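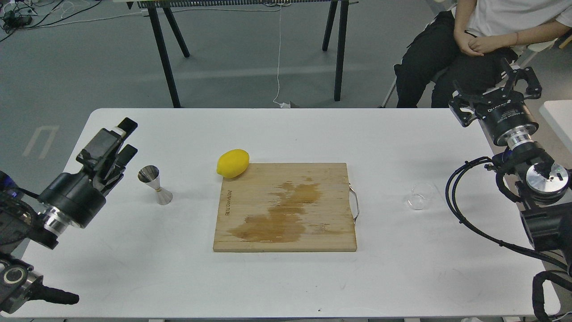 The bamboo boards at the Farholm drinks counter get hard use, and it shows. Tea, bitters and cola syrup have all left brown marks on them over the past year. A stained board is still a good board, but it needs a little more care than a quick wipe at closing.
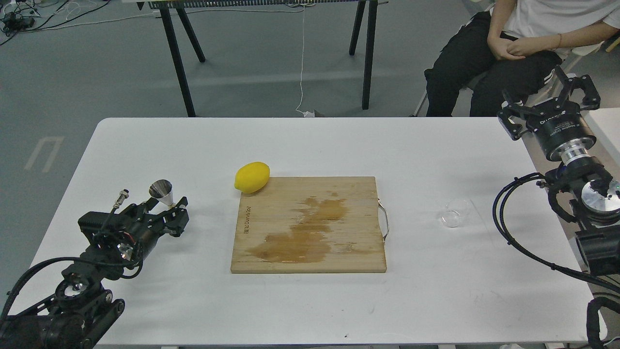 **R. Biwott**
*Kitchen and Counter Editor, Plollmont Newsletter*

Start with the spill itself. Blot it with a dry cloth, working from the outside in. Don't let liquid stand on the board while you finish a round of drinks. Bamboo takes up water more slowly than some woods, but it will take it up, and the strips can start to lift.

For a mark that has already set, cover it with coarse salt and rub with half a lemon. Leave it for 20 minutes, rinse quickly with warm water and dry both sides. Old marks may need a second go. Some will fade and stay faintly visible, and you can live with those.

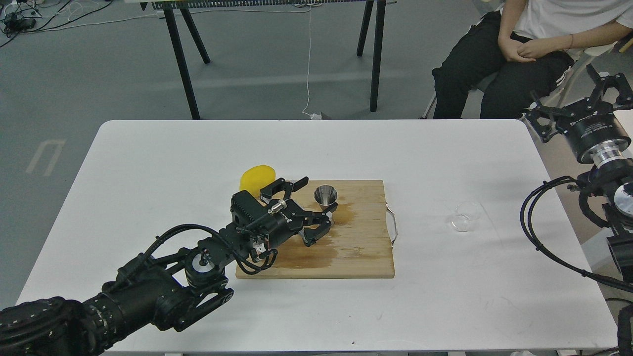

Stand the board on its edge overnight so air reaches both faces. Once a month, wipe on a thin coat of food-grade mineral oil and take off what hasn't soaked in by morning. Boards should not go in the dishwasher or sit in the sink.

It also helps to spill less in the first place. Set the jigger on a level spot before you pour, bring the glass down close to it, and go slowly for the last few drops. Members at the Bruramdale counter now do their pouring on a small steel tray and keep the board for fruit. They have gone nearly 14 weeks without a new stain.
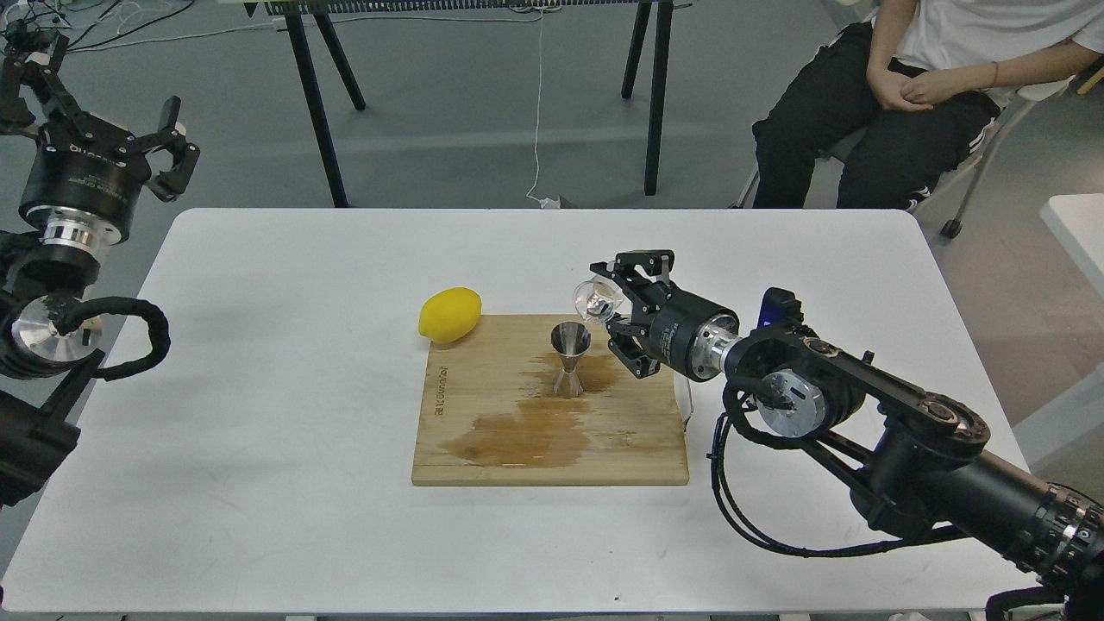
*A small glass cup tilted over the jigger.*

Mineral oil and coarse salt are on the shelf under the counter at Farholm. Please put the lids back on. New boards are due in August, and the old ones will move to the back kitchen for bread.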